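Sunday, October, 09:40. Free-throw tracking, Trustunura guards, second block.

Carried on from the last entry. Same hall (Oltau, north basket), same Surnelen unit on the side tripod, same batch of Jaunzems balls. Two guards shooting, G1 and G4, in alternating sets with a walk to the halfway line between sets so that they don't settle into a rhythm they would never get in a game.

Total logged over both blocks is 468 attempts. Of these, 289 have a complete track from release to rim. The rest are dropped frames, a rebounder's arm crossing the line of flight, or release points the software placed at the shooter's elbow. I have kept the partial tracks in a separate folder and not deleted them.

First pass at the complete tracks:

- Entry angle for G1 is flatter than for G4 and varies less.
- G4's left-right miss is small. Nearly all of the spread is short-long.
- Release speed drops through each set for both players, more so for G4.
- Makes and misses can't be split on entry angle alone for either player.
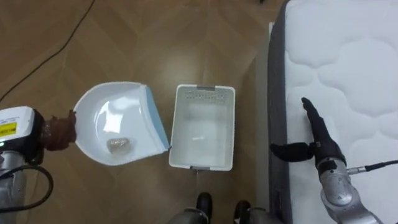 Vija Kairys thinks the speed drop is a smoothing effect and wants it checked before anyone passes it to the coaches. Her point is that the filter resets when a new set starts, so the first few shots get less smoothing and read fast. Fair. I reran one of G4's sets with the filter off. The drop is still there but shallower, and the noise is large enough that I would not put a slope on it yet.

To do: rerun every set unfiltered, then again with a fixed window carried across set boundaries. If the two agree, keep the finding. If they don't, it goes in the bin and we say so in the report.

Ball check next. Dropped each ball from 180 cm (bottom of ball to floor) on the spot behind the line marked with tape, and read the rebound to the top of the ball. All but 2 came back within our band. Those went back on the rack with a strip of red tape over the valve and were not used in the second block. They may have been used in the first, as we weren't marking balls then. It affects how they come off the rim more than the flight, so I am leaving the first block in for release and entry figures and taking it out of anything to do with rebounds.

Pressure gauge reads low against the club's own gauge. Don't know which is right. Relative readings only until it has been compared with a third.

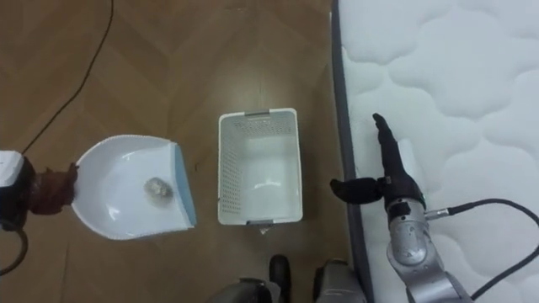
## Rim and backboard

Rim height measured at the front, back and both sides with the rod. Front sits a touch lower than the back, within tolerance, but enough to matter for entry angle if we take the rim plane as level. The Surnelen software does assume level. I have added a correction in the export script and left the raw column alone, so old plots can still be reproduced. New column is `entry_corr`. Please use that one in anything that leaves the group.

Backboard padding on the left is coming away at the lower corner. Reported it to the hall. Doesn't touch our shots.

Calibration: wand swept before the first set and again after the last. The second sweep shows the tripod had moved slightly - most likely during the break, when the benches were pulled out. Sets after the break get the second calibration, sets before it get the first. There is one set straddling the bench business and I have flagged it as doubtful in the sheet.

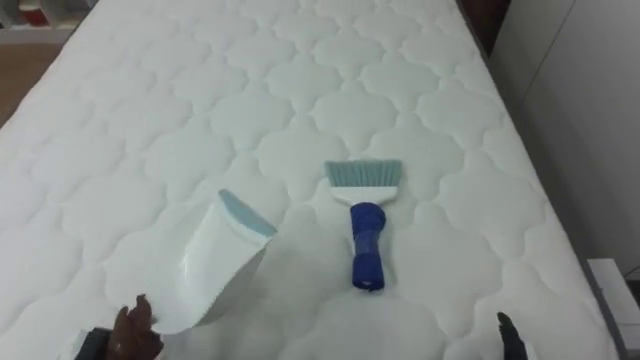
Should the doubtful set be dropped from the averages?

It stays in the sheet and comes out of the averages. The flag is in the column headed `cal`, and the plotting script skips anything marked D.

## Notes on procedure

1. Start the recording before the shooter has the ball. Several of the lost tracks are late starts.
2. Rebounder stands on the far side of the lane from the unit until the ball has passed through or off the rim.
3. Call the result aloud after each shot. Matching results to tracks by clock alone failed twice in the first block.
4. Write the ball number down, even when it seems pointless.

G1 asked for his numbers at the end. I gave him the raw make count only. The arc figures aren't ready, and a guard who has been told his shot is flat will start lifting it the same evening.
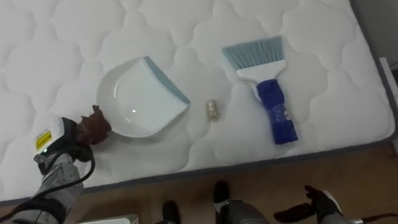

The same goes for the coaching staff. They get one page per player once the filter question is settled, with entry angle, depth at the rim and the spread for each, and no release speed until Vija is happy with it. I would sooner send them less.

Still open:

- unfiltered rerun, both players
- third gauge
- ask Jaunzems for the batch sheet for the balls with red tape
- thicker feet or a floor plate for the tripod
- book the north basket again, the south one has a different ring

Packed up 12:15. Unit on charge, cards copied to the group drive, rod left in the hall store behind the scorer's table.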